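Notes for session 3: Crosstalk, or why your neighbor's call ends up in your ear
Revised 2018-08-23

Welcome back, everybody. Last time we got as far as the simple open line, two bare wires strung side by side on poles, and I promised we would talk about what goes wrong when you hang more than one pair on the same pole. Please keep your Cuypers reader open to page 292 as you go through these notes, and don't worry if the math there looks heavy. We only need the first half of the page.

Start with what a current does. Any changing current makes a changing magnetic field around its wire, and any other wire sitting in that field picks up a small voltage. If the second wire belongs to somebody else's telephone line, they hear a thin, ghostly version of your conversation. That is crosstalk, and the early telephone companies got a great many letters about it.

Now, a line has two wires, going out and coming back, and the receiver at the end only cares about the difference between them. If a disturbance hits both wires equally, the difference stays the same and the listener hears silence. Trouble comes when one wire is closer to the source than the other — it picks up a bit more, and that leftover bit is what we hear.

The first cure was transposition. Every so often along the route the two wires traded places on the crossarm, so each spent as much of the trip on the near side as on the far side. The Plorner worksheet walks you through a route with 30 poles, and I'd love for you to draw it out by hand (a ruler and two colored pencils are plenty). People who draw it tend to remember it.

Twisting is the same idea carried much further, with the wires trading places every turn. The twist has to be fairly even, and pairs sharing a sheath are given different twist lengths, a point we will come back to in February when we take up cable design.

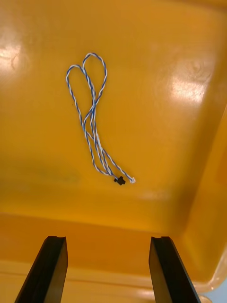
Why not give every pair in a cable the same twist?
Two pairs with matching twists can stay lined up with each other along the whole run, so the small leftovers add up and the benefit of twisting is partly lost.

For next time, read Cuypers through page 316 and finish the Plorner worksheet. Bring your drawing with you, even if it's messy.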